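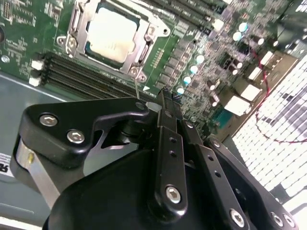 Processor in its socket, with the memory slots beside it

Giving away an old desktop - what should I do before it leaves the house?

Posted by Hiếu Từ, October 2018

Hello everyone, and thank you in advance for your patience with me. I have an old desktop tower that I bought secondhand from a shop called Sirnden, and it has served our family very well for homework, taxes and a truly silly number of card games. We replaced it in January and it has been sitting under the sewing table ever since. My niece has just moved to Otwood for school and would love to have it.

The trouble is that there are 3000 family photos on it, plus old tax returns and I don't know what else. I dragged a lot of it to the recycle bin last night, and then I got nervous and stopped. Is emptying the bin enough? I do trust my niece, but she has roommates, and she may pass the computer along again one day. It runs Windows 10 and the drive is the ordinary spinning kind.

Kvido Vlček

What a nice thing to do for her! I have handed computers down to pretty much everyone in my family by now, so let me tell you how I go about it. Emptying the bin isn't enough, I'm afraid. The files can often be brought back with free software, and it doesn't take an expert.

Before anything else, copy what you want to keep onto an external drive. Then open a few of the photos from the copy, on a different computer, and look at them properly. I once lost a whole summer at the lake by skipping that step, and my sister still brings it up at Thanksgiving. If you can manage it, make 2 copies and leave one at a relative's house.

Next, sign out of everything - email, the browser, any music or photo service. Write down the license keys for programs you paid for, and deactivate the ones that only allow a certain number of computers.

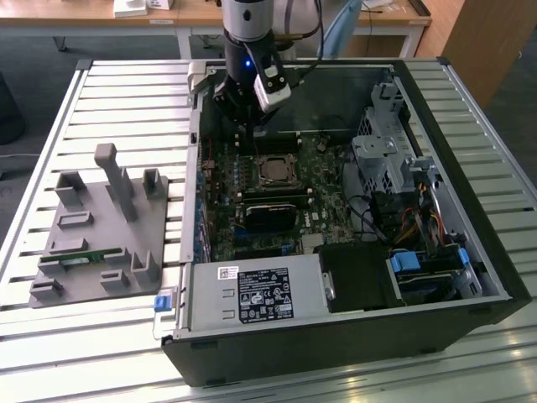
Will she have to buy Windows again after the drive is wiped?
Usually she won't. If Windows 10 was activated on that computer, it should activate itself again once it is reinstalled and online.

When you're ready, go to Settings, then Update & Security, then Recovery, and pick Reset this PC. Choose Remove everything, and when it offers to clean the drive as well, say yes to that. It is slow! Mine ran for 12 hours, so start it after supper and go to bed. Please don't switch it off partway, even if the percentage seems stuck on 83 all evening.

And tuck a little note in with the power cord saying what's installed. My nephew kept his for years, bless him.

McGrath

just take the drive out and get her a new one, they're cheap. that's what i do

Jolbridge

Kvido's way worked fine for me. One thing I'd add is to remove the computer from your Microsoft account page afterward, or it will go on being listed as yours. Also check the disc tray. I gave one away with our wedding DVD still in it and had to drive over and ask for it back. 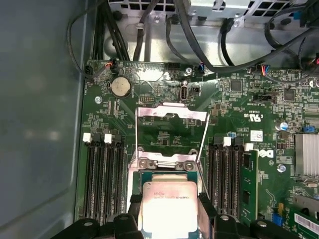

More from Used and Hand-Me-Down Computers

Can I use my old monitor with a newer desktop?
How do I move my bookmarks to another computer?
Where to take a printer that no longer works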